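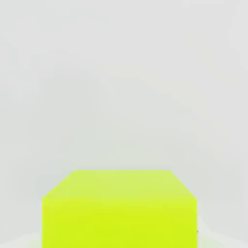 Part-time Shop and Workroom Assistant, Stolosside

Jarkergate is a secondhand furniture and homewares store on the waterfront in Stolosside. We buy from house clearances, clean and repair what we can, and sell it from the shop floor and by local delivery. The store has 11 staff and carries a little over 300 pieces at a time.

We are looking for an assistant to split the week between the shop floor and the workroom. The post is 22 hours a week over four days, including one weekend day. It is permanent, with a trial period of three months.

What the work involves

Serving customers, taking payments and answering the phone
Pricing and tagging new stock
Cleaning, sanding, waxing and light repairs
Replacing handles, hinges and drawer runners
Packing china and glass for delivery
Helping the driver load on Detel days, when the hired truck comes for the larger pieces
Keeping the stock book up to date

You will need

To be able to lift and carry with a second person. Some wardrobes and dressers are heavy, and there are stairs to the upper floor.
Basic hand tool skills. We can teach finishing and upholstery.
Clear handwriting, as the stock book is still on paper.
Experience in a shop, cafe or market stall. A year or more would be helpful but we will look at less.

A driver's license is useful and not required. The number 39 bus stops outside the door.

Pay and conditions

Pay is hourly and is discussed at interview. You get paid breaks, a staff discount after the trial period, and up to 1,000 a year toward a course in woodwork, upholstery or caning. Work clothes and gloves are supplied. The workroom is heated, the loading bay is not – bring a coat in winter.

Our last assistant left in August to start at the MacBrayne boatyard, so we would like the new person to begin as soon as they are free.

How to apply

Write a letter of no more than one page saying what you have done before and which days you can work. Include the name of one person we can contact. Leave it at the front desk or mail it to Tadhg Nic Aodha, Jarkergate, Stolosside. Letters should reach us by 7th September.

Interviews are held at the store and take half an hour, with a short look around the workroom. We reply to everyone who writes.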